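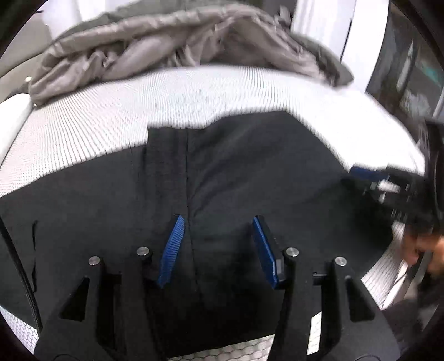
I get a knot in my stomach on bad days, and for years my answer was to lie on the couch and scroll until bedtime. These are the small house habits I use now when my nerves are shot. They won't replace a good therapist (I love mine), but they do make my evenings easier!

## The kitchen

- **Cook the dull thing.** When I'm anxious I can't pick a recipe, so I keep a card on the fridge with 8 dinners I can make half asleep. Rice and eggs is on there twice, kind of – once with soy sauce, once with salsa.
- **Cut off the coffee.** My last cup is right after lunch. I switched to mint tea in July and slept better within a week or so.
- **Soak the pans and walk away.** They'll keep until morning.

## The worry jar

I had an old Radero canning jar with no lid, and it lives by the phone charger now. Whenever something starts looping in my head, I write it on a scrap of paper and drop it in. Then I wait 24 hours before I'm allowed to read it. Half the time I can't even read my own handwriting, let alone remember why I was so upset.

## The bedroom

Set a timer for 15 minutes and do one surface. I do the nightstand, usually, and when the timer rings I stop, even if there's still a pile of books on the floor.

Charge the phone in another room, too. I bought a cheap Betix alarm clock so I'd have no excuse – it ticks, so put it in a drawer if that bugs you.

If the bad days start running together, call your doctor or a counselor. I waited much too long to do that, and I wish I'd called sooner.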